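Histoire des arts décoratifs, séance 6
Le décor floral, du papier dominoté au panoramique
Notes de cours (S. Kaplan, relues vite fait, signaler les coquilles)

Rappel séance 5 : textiles imprimés, indiennes, prohibition puis levée. Ne pas confondre la planche pour tissu et la planche pour papier, question de relief et d'encre.

1. Le domino
Feuille isolée, petite, imprimée au bois, coloriée au pochoir ou au pinceau. Sert à tapisser coffres, armoires, dos de livres. Murs plus tard. Motifs répétés, courts. Fleurs simples : œillet, tulipe, semis.
Notre feuille d'étude = fonds Bisht, cote 297, datée 1711 à l'encre au verso. Date à prendre avec prudence, la main est plus tardive (cf. article d'Esposito, polycopié p. 2).

2. Le rouleau
Feuilles collées bout à bout AVANT impression. Change tout : le motif peut monter, le raccord devient un problème de dessinateur. Vocabulaire à connaître :
- raccord droit / raccord sauté
- rapport (hauteur du motif avant répétition)
- fond, rentrure, rehaut
- lé
Fond brossé à la main, séchage, puis planches une couleur à la fois. Repérage par picots aux angles.

3. La fleur : botanique ou ornement ?
Deux tendances, à nuancer à l'écrit. D'un côté la fleur de planche savante, hachures, contour, pistil lisible. De l'autre la fleur de fantaisie, échelle fausse, espèces mêlées sur la même tige. Beaucoup de papiers font les deux en même temps. Regarder le trait d'abord, la couleur ensuite : le contour brun ou noir vient du livre illustré. Retour très net de ce trait gravé dans les décors muraux récents, grande échelle, peu de répétition visible. 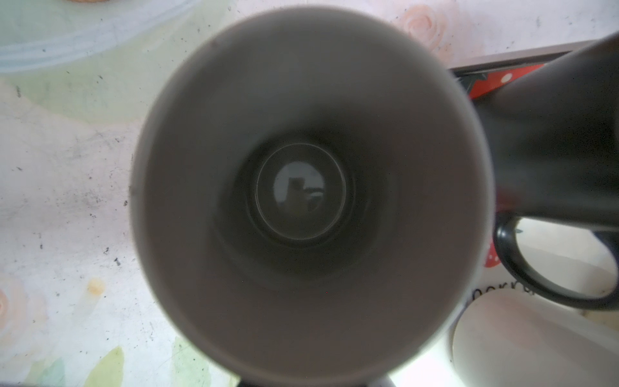
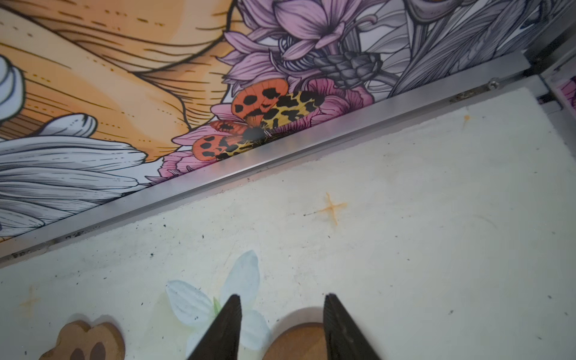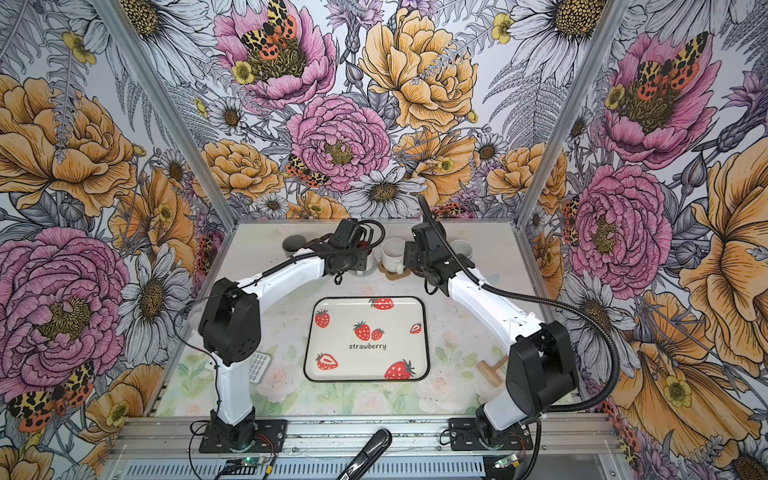
4. Echelle et pièce
Un grand motif dans un petit volume : le mur avance. Un semis : il recule. Noté par tous les manuels de tapissier, rarement expliqué. Voir Rønning, chap. 3, sur le lambris bas qui coupe le motif à hauteur de chaise. Il discute aussi le problème des angles (fleur pliée en deux, on triche avec une bordure).

5. Conservation
Lumière : les jaunes végétaux partent en premier, donc les verts virent au bleu. Colle de farine = insectes. Dépose à sec si possible, jamais de vapeur sur détrempe. Compter environ 167 fragments dans le fonds Bisht, la plupart sans provenance. Inventaire fait par Tuva Solheim, consultable à la bibliotèque, demander la boîte grise.

Pour la prochaine fois :
lire Esposito en entier + Rønning chap. 3
choisir un fragment, relever le rapport à l'échelle 1, calque
une page max sur le trait (pas sur la couleur !!)
Rendu dimanche soir dernier délai, par mail, en PDF. Les photos de calque prises de travers seront refusées.

Séance 7 : le panoramique, paysages sans répétition. Apporter une règle et un crayon dur.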